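Flirkport Lettings Listings - data card

Version of 2025-02-25

What you get is a table of 3,201 holiday lettings in and near Flirkport, one row per property, tidied up from the owners' own adverts. It was put together for the Jilerus search page, which wanted to know why a search for "sea view" returned most of the town.
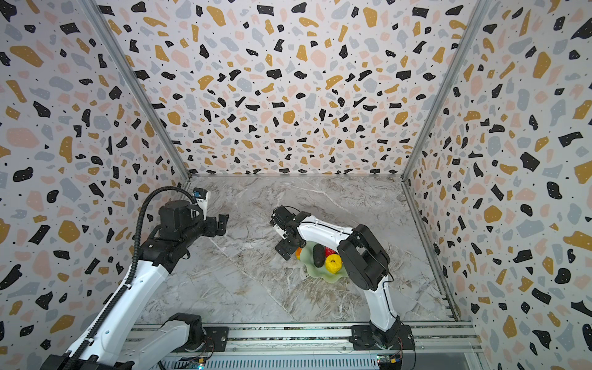
2 min read

Each row has a title, the owner's blurb, number of bedrooms, nightly price in June, and distance to the beach in metres. The distance is measured on a map. The owner's figure sits in its own column, claimed_distance, and the two have seldom met.

Rows by area:
Flirkport old town - 1,441
Nunalen and the villages - the rest

Known problems

The word "villa" covers everything from a house with a pool to a flat above a chip shop. We left it as the owners wrote it. "Sleeps six" often includes a sofa bed, and in one Nunalen row a hammock. Blurbs longer than 4,000 characters are trimmed, usually somewhere in the history of the fireplace.

Prices exclude cleaning fees. Where an advert gave no price, the field is blank; please don't fill it with zero, as an early copy of the search page did, to great local interest. 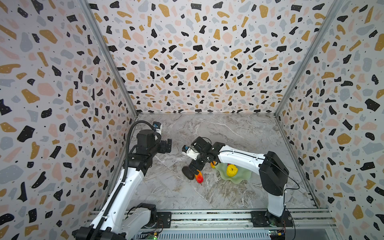

Đinh wrote back after trying the first release that the pets column was useless as it stood, and that "dogs considered" ought to be kept apart from "dogs welcome". The column now has three values, and considered is the most common.

Labels

A set of 300 blurbs was labelled by hand for view, parking, noise and welcome basket. View was the hardest, as "glimpses" can mean standing on the bath. Welcome baskets were easier - wine, biscuits, fruit - and we tag the fruit when the owner names it. A red pear going golden-yellow towards the bottom, stem still on, is tagged pear and nothing more; colour and ripeness have no field, however warmly the blurb speaks of them. 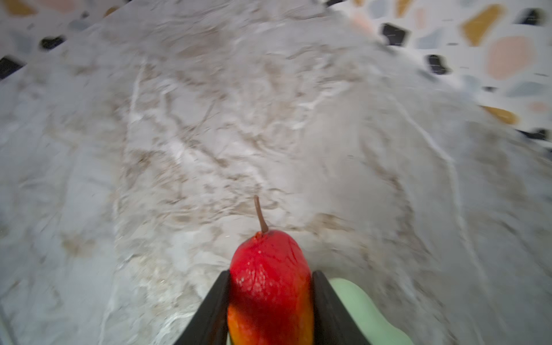

Licence terms are in the file called TERMS, and they are short. You may use the table for search, teaching or settling arguments about parking, but not for writing to owners. Several have asked that we stop correcting their distance to the beach. A blurb that promises a pear in the basket, red and with its thin brown stem, gets the same single tag in the next release too, so there is no need to send in requests for a stem column.

Corrections go in the issues list, with the row number please.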